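The Paper Table

My aunt Blandine Baudry had a rule that you never sort anything on a bare table. First you roll out brown paper, then you tape it into squares, and only then are you allowed to open a drawer. She used dark blue tape, always, and she'd lean on every strip with the side of her fist like she was sealing a letter to a king.

So when the house in Bodenley had to be cleared, guess what I bought before I bought boxes. Paper! And tape, way too much of it, from the Herko store by the bus station.

I started on a Sunday in August with the kitchen. One square for things to keep, one for my cousin Rey, one for the church sale, and the rest (a lot of rest) for things I couldn't make up my mind about. By lunch that part had spread over half the table. There were pepper mills with no insides, a drawer knob, a key with a tag that said 491 in her handwriting. I tried it in every lock in the house, then in the shed, then in the neighbor's shed, with permission.

Rey called at 5. "Throw it out," he said.

"It's got a number on it."

"So does my bus."

I put the key in his square.

At the lower end of the table I'd set a box with a black trash bag pushed down inside, the sides all wrinkled and shiny. That was for garbage. I walked past it all day with my hands full and set everything down somewhere else. A spoon with half a bowl, keep. A lid that fit nothing, Rey.

Around supper I finally held something up, a little wooden stopper from the Haklow bottle she used for vinegar. The bottle broke when I was ten, and I was the one who broke it. She'd told everybody it was the cat.

I stood there until my arm got tired. Then I moved it one square over and went to look for more tape.

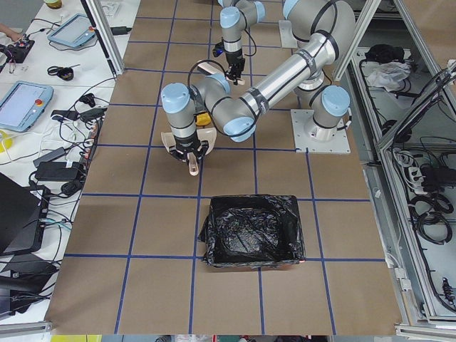 2 min read

Filed under: Short fiction, Family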